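Bandara Street Apartment – Bedroom Cleanup

Posted October 12, 2022

We started on the bedroom at Bandara Street in April and came back to it this month. The room is small, with beige carpet throughout, a bed on one side and a low TV cabinet against the wall. Trash went first, then shoes and bags, then the cables. Click to enlarge.
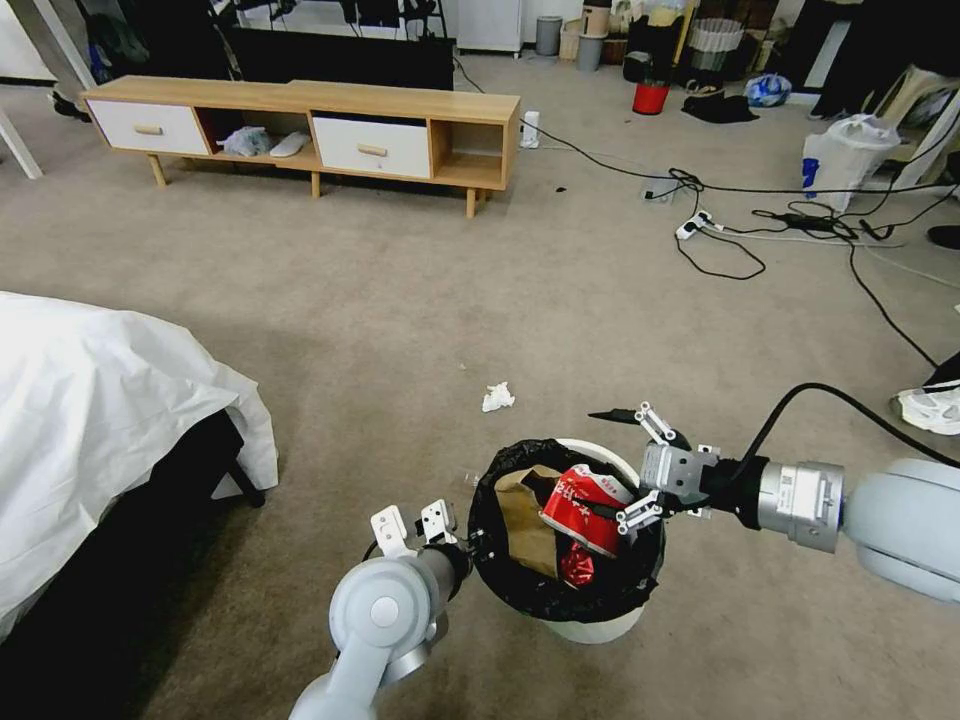 Bedroom, trash round. Red drink can at the bin, brown paper bag under it, one tissue still on the carpet.

The TV cabinet has two white drawers and open cubbies, and the drawers are staying as they are. Slippers and sneakers go to the hall rack. The power strip will move behind the cabinet – the cords are long enough.

Next gallery: Jilis Court, unit 11, kitchen and pantry.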